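微波炉搬出厨房以后

入冬以后，我家的厨房就成了全家最挤的地方。锅要炖汤，电饭煲要焖饭，台面上还摊着没来得及收的白菜和两袋不知道谁买的红薯。微波炉蹲在角落里，门一打开就要撞上水壶，水壶往旁边一挪，又碰着调料架。我母亲每次热牛奶都要叹一口气，叹得很有节奏，先是开门时一声，再是关门时一声。后来我把这件事写进了专栏，收到不少读者来信，有人劝我换个小的，有人劝我干脆扔了，还有一位住在老公房里的读者写了满满三页纸，讲她怎么把微波炉放到了卧室门口的五斗橱上，一放就是许多年，连孙子都是在那个五斗橱前学会看数字的。

这三页纸我读了好几遍，心里一直惦记着。微波炉这东西，说起来是厨房电器，可它不要水，不要煤气，也没有多少油烟，只要一个插座和一块结实的平面，凭什么非得和灶台挤在一起呢？于是这一期，我就想好好写一写那些搬出了厨房的微波炉，还有围着它们长出来的一张张小桌子。

头一个要去看的是Leanne Mellor家。Leanne在这座城市住了很多年，中文说得比我那几个外甥还利索，只是一着急就会冒出几句家乡话，谁也听不懂。她租的房子在五楼，没有电梯，厨房窄得像一节火车车厢，两个人错身都得侧着走。她搬进去的第一个冬天就把微波炉请到了客厅，放在窗边一张旧书桌上，书桌的抽屉里从此不装纸笔，装的是茶包、饼干、小勺子，还有一叠洗得发软的棉布垫。

“你别看它就是一张桌子，”她一边给我倒茶一边说，“我现在早上起来，厨房都不用进的。”

我坐在那里看她忙活，确实是这样。燕麦在桌上，牛奶从小冰箱里拿，碗就倒扣在微波炉旁边，热好了转个身就能坐下来吃。她说最早没想那么多，光顾着把机器搬出来，结果头一个星期天天来回跑，杯子在厨房，勺子在厨房，抹布也在厨房，比从前还累。后来她想通了，要搬就连着周围的小东西一起搬，像搬家的时候要把花盆底下的托盘也带走一样。这个比喻我很喜欢，回来的路上还跟司机师傅讲了一遍，师傅说他家的托盘就是搬家时弄丢的。

Leanne有一个本子，专门记哪些东西拿出来用过，哪些只是摆着好看。这个习惯她是跟Haslam学来的。Haslam是一家开在她家楼下巷子里的旧家具铺，店面不大，门口总堆着几把等着换藤面的椅子。店里的老师傅给每件家具都写一张小卡片，什么时候收来的，哪条腿修过，抽屉是不是原配，一条一条都写得清清楚楚。Leanne那张书桌的卡片编号是311，她舍不得丢，一直夹在本子的第一页。本子后面记得就随意多了，有一页只写了“蜂蜜罐，太黏，送回厨房”，还在旁边画了一个很不高兴的小脸。

说到桌子，我得多讲几句，因为来信里问得最多的也是桌子。微波炉本身有分量，里头再放一碗汤，门一开一关，桌子要是轻飘飘的，就会跟着晃。老师傅教我一个笨办法，买之前两只手按住桌角，斜着推一推，听有没有吱呀声。桌子的进深也要紧，机器放上去以后，前面至少还得留出能放下一只大碗的地方，不然端着滚烫的碗没处搁，那个滋味谁尝过谁知道。我自己就吃过这个亏，一碗酒酿圆子，半碗进了拖鞋。

颜色倒是可以放开胆子选。厨房里大家都爱用白的、灰的，说是显干净，到了外面，就没有必要这么拘着了。这一年我见过墨绿的、见过橘红的，也见过用旧门板刷了漆改出来的，各有各的好看。我自己偏爱浅蓝色，白色的电器放在上面清清爽爽，冬天看着也不觉得冷，像一小块晒过太阳的天。

第二位要介绍的是Senthil Varghese。他做室内设计，给自己的小工作室起名叫Farkness，问他什么意思，他说没有意思，念起来像一种奶酪而已。他这几年接了好些公共空间的活儿，其中有一处叫Oltthorpe，是个几家小公司合用的办公楼，楼里带着挑空和夹层。我去的那天是2019年12月21日，星期六，冬至的前一天，楼里人不多，他特意抽空出来陪我走了一圈，还带了一袋自己炒的花生。

公用的茶水角落，讲究又和家里不一样。家里的桌子只伺候三四口人，谁的杯子放哪里，心里都有数。公用的桌子呢，早上有人热包子，中午有人热便当，下午还有人抱着一碗泡面过来找地方，什么习惯的人都有。Senthil讲起他早年做过的一个茶水间，柜子做得漂漂亮亮，门板全是隐藏式的，结果用了不到一个月，每扇门上都被人贴了字条，写着“勺子在这里”“垃圾袋在下面，要用力拉”。他说从那以后他就老实了，东西要放在看得见的地方，实在要收起来的，也得留条缝，让人瞧得见里头是什么。

我们坐在楼梯口剥花生，话题不知怎么就绕到了电线上。凡是把微波炉搬出厨房的人家，最后都要跟电线打一架。厨房的插座高，线往墙上一甩就完了，换到客厅或者过道，插座多半贴着地脚，线就得从桌子后面绕下去，绕不好就拖在外面，扫地机撞一下，孩子绊一下，心里总不踏实。Senthil的主意是，先别急着买桌子，先拿根绳子在地上量一量，从插座到机器后背要走多远，路上要不要经过人走的地方。要是非得横穿过道，那就换一面墙，别跟它犟。

他还反复叮嘱，微波炉最好单独用一个墙上的插座，不要和电热水壶、取暖器挤在一个接线板上。散热口的位置也要看说明书，四周该留多少空就留多少空，后面别塞靠垫，顶上别堆报纸。这些话听着像老太太唠叨，可我回家一看，自家微波炉顶上正压着半个月的晚报，赶紧悄悄拿走了。

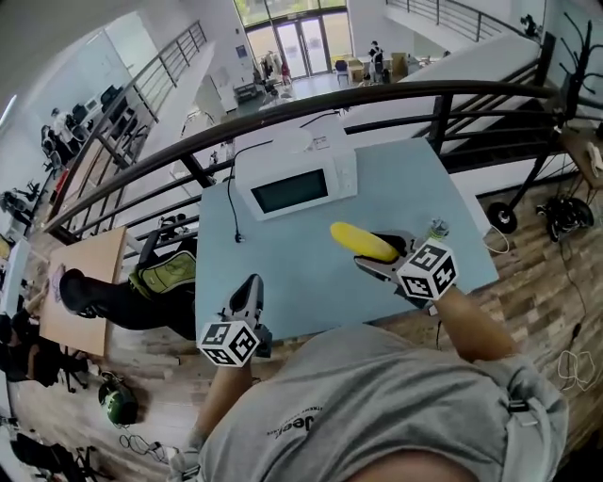
还有一样容易被忘掉的，就是不用的时候那个插头往哪儿搁。有人喜欢用完就拔，我母亲便是这一派，她觉得插着等于漏电，怎么讲都讲不通。拔下来的插头随手一放，要么掉到桌子后头，要么压在盘子底下，下回找起来又是一通摸。Leanne的办法是在桌沿侧面粘一个小钩子，线松松地绕一圈挂上去，插头朝外，伸手就能够着。Senthil则喜欢用夹子，他说钩子太小气。两样我都试过，家里现在用的是钩子，因为夹子被我母亲拿去夹紫菜了。

桌上的小东西也值得花点心思。调味的瓶子最好挑透明的，里头剩多少，弯下腰就看得见，不用一个个拧开闻。盖子的颜色不妨分一分，醋是一种，酱油是一种，家里有老人的，这比贴标签管用得多。Leanne的窗边小桌上常年放着一个浅口的搪瓷盘，热好的东西先往盘里搁，汤汁洒出来也不怕，晚上端去水池冲一冲就好。她说这个盘子是在Promar买的，一家专卖餐馆淘汰货的仓库店，得骑车过两座桥才到，里面的碗碟摞得比人还高，每样都带着一点磕碰，价钱便宜得叫人不好意思还价。

我听了心动，第二个周末也骑车去了一趟。店里冷得很，老板娘裹着军大衣在算账，头也不抬地说随便看。我挑了4个厚底的白瓷碗，又看中一只带盖的炖盅，翻过来瞧见底下有一道细纹，犹豫半天还是放了回去。微波炉里用的器皿，有裂纹的就别勉强了，带金边银边的也请留在柜子里，过年摆出来看看就行。塑料的呢，看清楚底下写没写能不能进微波炉，没写的，我一律拿来装干货。

回来以后，我也动手收拾自家的那张小桌。地方选在客厅和阳台之间，原来放着一盆半死不活的龟背竹，挪到阳台上，它倒精神了。桌子是托Haslam的老师傅找的，窄窄的一张，刷的正是我喜欢的浅蓝色，连送货一共花了105块，老师傅还多给了一小罐漆，说磕掉了自己补。微波炉搬过去那天，我母亲站在旁边指挥，往左，再往左，过了，回来一点，足足指挥了半个钟头，最后停的地方跟一开始放的差不多。

擦洗也比从前方便了。在厨房里，它顶上总蒙着一层油，要用热水和洗洁精慢慢地泡，现在只落些浮灰，干布带一下就过去了。里头还是老法子，碗里装水，切两片柠檬，热上几分钟，焖一会儿再擦，那股隔夜菜的味道就淡了。柠檬不要扔，拿来擦水龙头正好，这是写三页纸的那位读者教我的，她在信的末尾还画了一张她家五斗橱的图，抽屉把手画得格外仔细。

前两天晚上，我母亲在那张小桌前热了一碗玉米羹，没有叹气，只是嫌桌子矮了一点，问能不能在四条腿底下各垫一块木头。我打电话去问老师傅，他说可以，让我量好尺寸，下星期过去拿。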